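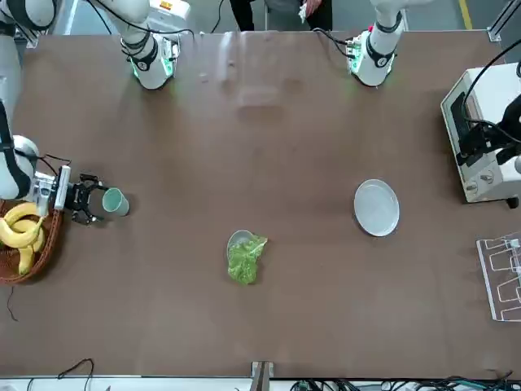

Pale green cup and gripper on the long table.

About Grisemero

Grisemero is a private survey office for submerged and periodically exposed heritage sites. We record buildings, cemeteries, bridges and road surfaces that lie within reservoir basins, and we maintain the records after the water returns.

Our clients are dam operators, regional archives and parish councils. Most of our work falls within the Lalside basin, where the valley floor was flooded in two stages and where low water exposes masonry in most dry years. The oldest dated structure on our register is a mill bridge with a keystone marked 1741. It was last surveyed in July, from the upstream side only.

What we do

A standard survey has 2 parts. The first is a shoreline and elevation survey, carried out when the water is low enough to reach the site on foot. The second is a sonar pass by boat once the site is covered again. The two sets of data are tied to the same fixed markers on the bank, so that movement of individual walls can be measured between visits.

We do not excavate, and we do not remove loose stone, timber or metal. Finds exposed on the surface are located, photographed and reported to the archive that holds the basin. Silt depth is logged at every marker — this figure is requested more often than any other.

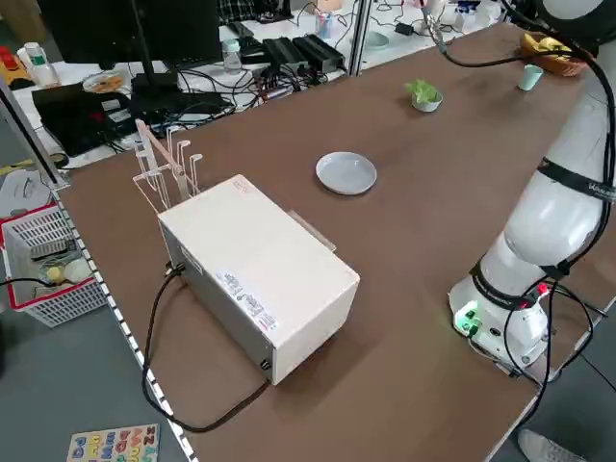
Robotic arm and white box-shaped machine.

The register

The Lalside register holds 1373 entries. Of these, 103 are classed as standing structures, meaning that at least one wall remains above the level of the silt. The rest are foundations, paved surfaces, field boundaries and isolated features. Each entry carries a location, a condition grade, a list of survey visits and the water level on the day of each visit.

Condition grades are assigned under the Cheng scale, which we adopted in place of our earlier written notes. Older entries are being regraded as sites become accessible. Until then they are marked with the letter P and should not be compared with current grades.

Register extracts are supplied as plain tables or as map layers. Requests for more than one parish are processed on Monday.
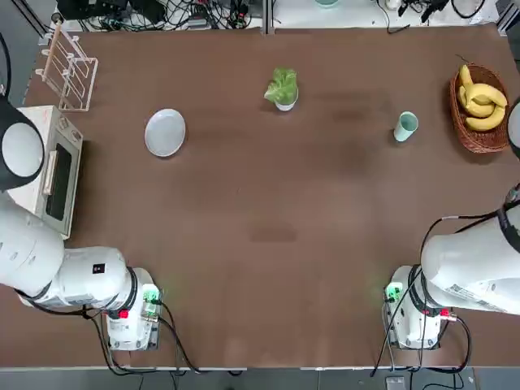

Offices and access

The main office is at Pakano, above the east bank. Boats and sonar equipment are kept at the lower landing, which has no public access. The reading room is open by appointment, and paper plans may be consulted there but not borrowed. Copies are charged by the sheet.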